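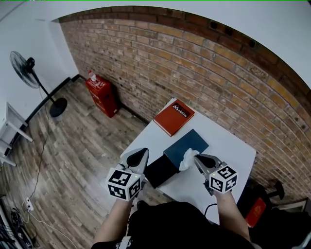 Raimo Rautiainen asked whether the white table could stay against the brick wall through June, as the people sorting donated boxes had only just got used to having it there. He would sooner see the shelving wait than have the table carried back and forth again.

It was agreed that the table stays until the shelving is delivered. Okel has quoted 408 for two units, including carriage to the door but not up the stairs. Raimo will ask if they can send a second person. If not, the units will be left in the hall and brought up in parts.

Minutes of the last meeting

Read and approved with one change. Under "Keys," the spare set is held at the Kostik office, not at Panagiotou.

Sorting room

The general rule for the table was talked over again. Boxes and their lids have been getting separated, and at the last clear-out there were seven lids with no box to go with them. From now on a lid stays with its box while the box is being wiped and checked. When the box is done the lid goes on properly and the box moves to the finished pile.

Used tissues are to go in the bin at the end of each turn at the table. There was a question about whether cloths would be cheaper. Cloths would have to be washed, and there is no machine in the building. Left as it is for now.

Books were raised. Several hardcovers have come in with the household goods, among them furniture catalogs and one or two that may be worth something. It was suggested that they go straight to the reading shelf downstairs. The feeling was that the shelf is already full, and that books should stay at the back of the table until Friday and then be looked through together. Large art and design books are to be set aside for Meltetti, who have asked to see them first.

Fan

The fan in the corner stays on the floor. A request to put it closer to the table was turned down, as light paper gets blown about. It may be moved to the middle of the room when nothing is being sorted.

Floor

The boards need a proper wash before the shelving goes in. Two people offered to do it on the morning of the delivery. Anything standing along the wall should be lifted and cleaned under, and small bottles and other odds and ends left on top of things should be taken home or thrown out. Felt pads for the table legs will be bought out of petty cash.

Money

The balance after the spring sale stands at 928. The Okel quote would come out of this. Panagiotou has not yet sent the bill for the van, and last time it was over 22 more than expected, so no further spending was approved until it arrives.

Labels

Kostik has offered a roll of plain white labels left from another job. Accepted with thanks. Each finished box gets one label on the short end, with the contents written in marker pen. Labels on the lid are to be avoided, given the trouble with lids noted earlier.

Any other business

The hall light is out again. Raimo to report it.

Next meeting Friday, same room, 6:30 p.m.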